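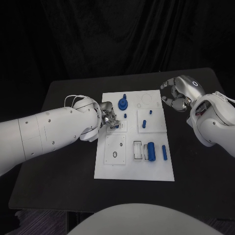
Achterberg Bench Automation Club: Help Pages

Left hand closes a bit off center on the small pegs

Hi all! We run the two-arm cell with the blue pegs and the white board. After we moved the table in March, the left hand started gripping the small pegs off to one side (the big cylinders are fine). I've rerun the hand calibration 2 times. Is it the fingers, or something dumber?

3 replies

Re-teach the board, friend! Hand calibration doesn't know where your table went. Touch off at least two corners, far apart, save it as a new board position, and run it at 20 percent speed the first time through, with a hand near the stop.

Same thing on our Lirnska cell, and it was the board creeping. We put tape under it and I haven't thought about it since.

Do what the first reply says, but look at your wrist cable too. Ours had gone tight over the wrist and tugged a little at full turn, so leave some slack and check it through the whole move.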